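# Stallow (PC), reviewed after 27 hours

Stallow is a local and online brawler for two to four players, made by Werkance, a small studio whose last game was a puzzle thing on phones. I played it through most of August, partly alone against the computer and partly with whoever was in the house. I paid for my copy.

You pick a fighter, drop into a flooded town called Plillgate and try to push everyone else into the water. There are no health bars. Each hit makes your character heavier, and a heavy character jumps lower and sinks faster when the tide comes up. The tide rises every 37 seconds, so a round never drags on. If two players are still standing when the last roof goes under, the lighter one wins.

The weight idea is the best part. It changes how you play from one moment to the next: early on you can leap about and take risks, later you hold a high ledge and wait. You can shed weight by standing still and blocking, but you can't move while you do it, and good players will come and find you.

## Fighters and stages

There are 13 fighters and I would happily play as nine or ten of them. Farahani, the lamplighter with the long pole, is the one to start with. She has good reach and a simple dodge, and her heavy attack is slow enough that beginners learn when not to use it. The two bell-ringers are too alike -- I kept picking the wrong one.

The stages are less even. The market and the rope bridge are very good. The cistern is small and dull to fight in, and it comes up far too often if you leave the stage choice on random. There is no way to take a stage out of the rotation, which seems a strange thing to leave out.

## Playing alone

The single-player mode is thin. You fight your way up a ladder, read a few lines of story between rounds and get a new outfit at the end. It took me 3 evenings to finish with four characters. The computer opponents are fine on the middle setting and unfair on the hardest, where they block before your attack has started.

My friend Gönül Gezer plays a lot more of these games than I do and won nearly every match we had. She liked the movement but thought the throws were too strong, and after a week of being thrown off the rope bridge I agree with her.

## Online and performance

Matches were easy to find in the evening and hard to find before noon. The connection held up well with two players. With four, I had stutters in about one match out of every few, mostly when the tide came up. Pads work without any setting up. The keyboard controls can be changed, but the menus ignore your changes and go back to the arrow keys.

Loading is quick and the game never crashed on me. The music is good for an hour and then you will want to turn it down. 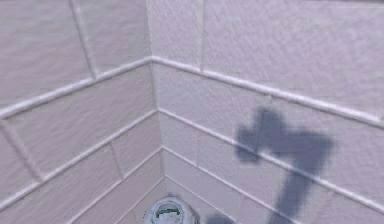

As for whether to buy it, that depends on who you have to play with. With two or three other people in the room, Stallow is well worth the money and easy to explain to someone who has never held a pad. On your own I would wait for a sale, or for Werkance to add something to the ladder mode. They have said more fighters are coming. I would sooner have the stage list fixed.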